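Recording practice runs for a simulated arm: workshop tips

Stirbridge Workshop Notes – Bench and Computer

These tips come from a winter of recording examples in Hikar, the simulator we use on the workshop computer. By July the Litby folder held 2,113 runs, and a fair number of the early ones had to be thrown out. Most of what follows is how to avoid making that sort in the first place. It assumes you have the simulator working and can already drive the arm by hand.

Before you start

Write the task down in one sentence and stick it to the monitor. "Pick up the box and set it down on the left of the table" will do. If two people are taking turns, both should read it out before the first run. We lost an evening to one person setting the box down and the other dropping it from a hand's height, both under the same task name.

Decide what counts as the end. Ours is: box down, fingers open, arm lifted clear. Stop the recording there. Ten seconds of an arm hanging still will be learned as faithfully as the rest.

Clear the real desk too. Mugs near the hand controller are a bad idea, and so is a trailing lead across the lap.

Check the free space on the drive. Video fills it faster than you expect, and the recorder does not always complain when it runs out.

Look through the close view first

Open the view that looks along the gripper and leave it up while you set the rest. You want the fingers in view on both sides and some of the table beyond them. If the body of the gripper takes up the bottom of the picture, leave it, as long as the space between the fingers is clear. Moving the view to get rid of the gripper usually loses the tips as well.

Once it is set, save the position with a name and don't touch it again until the batch is finished. A view that wanders between runs is the commonest reason for a batch going in the bin.

Take one still at the start of each session and compare it with the last session's. Flick between the two at full size. A shift of a few pixels shows up straight away when you do it like that, and hardly at all when they are side by side.
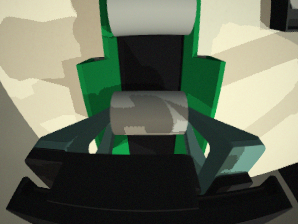 Set the wide view

The second view should take in the whole arm, its base and the piece you are going to move. Pull back until you can swing the arm through its full reach without the elbow leaving the picture. It will look too far away at first. That is fine.

Keep the room plain or keep it busy, but settle on one for each batch and note which. Wall clocks, shelves and floor tiles all end up in the recording whether or not they have anything to do with the task. We do our first batch of any task in an unchanged room, then alter the wall and table finishes for the next.

Watch where the shadows fall. The arm's own shadow can be bigger than the arm, and a dark box under a dark shadow is hard to pick out on a small screen. Shift the light a little before you shift the camera.

Placing the piece

Don't put it in the same spot every time. Do turn it a little as well as moving it, so that the fingers have to come in at different angles.

We used to do this by eye and found that nearly every start was within a hand's width of the middle. Now we use a list of 26 start positions, printed on a card, and tick them off. Go through the card in a jumbled order. If you work from left to right your driving improves as you go, and the right-hand side of the table gets all the good runs.

Include a few awkward ones:

close to the wooden block, where the arm has to fold up
near the front edge of the table
turned end-on to the gripper

Leave out anything the arm can't reach without a struggle. Those belong in a separate batch.

Driving the arm

Go slower than feels natural, then keep to that speed. Jerky starts are worse than slow ones.

Come down from above. Pause for a beat over the piece with the fingers open, line them up, and lower straight down – sliding in from the side will push a light box along the table.

If you miss, and the miss is small, back off and have another go in the same recording. Runs with a small mistake put right are worth having. If the piece goes over the edge of the table, stop, mark the run as spoiled and reset.

Swap drivers after 15 runs. Tired hands start cutting corners, mostly at the lift. If you are on your own, get up and put the kettle on.

Use the wide view for the long movements and the close view for the last part of the way down. Changing over at the same height each time makes for steadier runs. 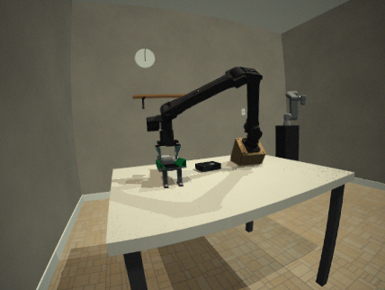

The wide view in Hikar, with the gripper over the left part of the table and the black box between it and the wooden block.

Naming and notes

Use a name that sorts properly: task, batch number, run number. Pad the run number with noughts (0007, not 7) or your folder listing will be a mess.

Keep a plain text note beside each batch. Ours has the task sentence, the room finish, the saved view names, who drove, and anything odd. "Sound of fan in next room" is no use to anyone. "Gripper slow to open from run 40" is.

Mark spoiled runs at the time. Don't trust yourself to remember them the next morning. We put an X on the front of the name and move the lot to a separate folder at the end of the night. Keep that folder for a while – we have gone back to it twice for runs that were perfectly good up to the last moment and only wanted trimming.

Checking a batch

Play back eight runs from every batch before recording the next. Pick them from the beginning, middle and end. Look for:

both views present and in step with each other
the piece visible at the start in the wide view
no long wait before the first movement
fingers open and the arm clear at the finish

If two of the eight are wrong, check the whole batch. Double speed is quick enough to catch most faults, though the two views drifting out of step is easier to spot at normal speed with your eye on the moment the fingers close.

Back up before you tidy. We copy everything to the Yakubu drive on the shelf, open a couple of files from the copy, and only then trim or rename anything in the original folder.

Small things worth doing

Turn off screen savers and automatic updates for the evening.

Put a bit of tape on the controller button that resets the room. It is too near the one that closes the fingers.

Keep the printed card of start positions in a plastic sleeve and tick it with a wipe-off pen.

Set the frame rate once and write it on the inside of the cupboard door, next to the Litby password hint and the bin days.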